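How to Set Up Iced Coffee To Go at Home
2 min read
Last updated in May

I love a takeout cup at home! You grab it, pop a straw in and walk out the door. My recipe is strong coffee, lots of ice and a lid that fits.
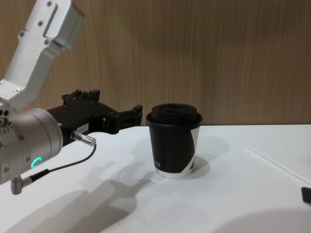
Start with the cup, before you even brew. I buy mine from Trindosska in sleeves of 56 (they last me most of the summer). A black paper cup on a white table looks so good that I stopped bothering with patterned ones. Fill it with ice to the top, pour the coffee slowly and leave a finger of room for milk.
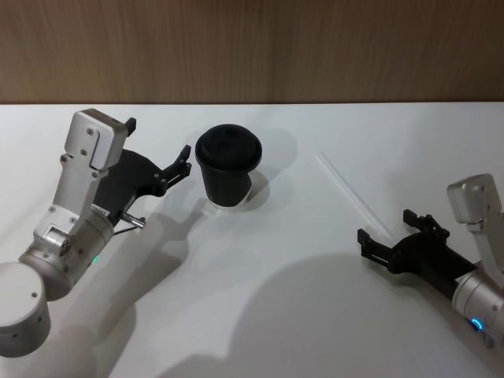
Posted by Marlo at Hegarty Kitchen Notes

Now the straw! Clear ones are my favorite, but they vanish against a white tabletop, so lay yours down right next to the cup while you work. Press the lid on with your thumbs, going all the way around the rim, then slide the straw in and give it a good swirl.

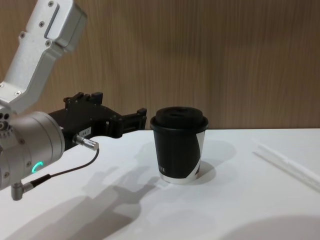
Dunya wrote that she freezes leftover coffee in an ice tray and uses those cubes, so the last sip is as strong as the first. Trying it tomorrow morning!

644 shares
43 comments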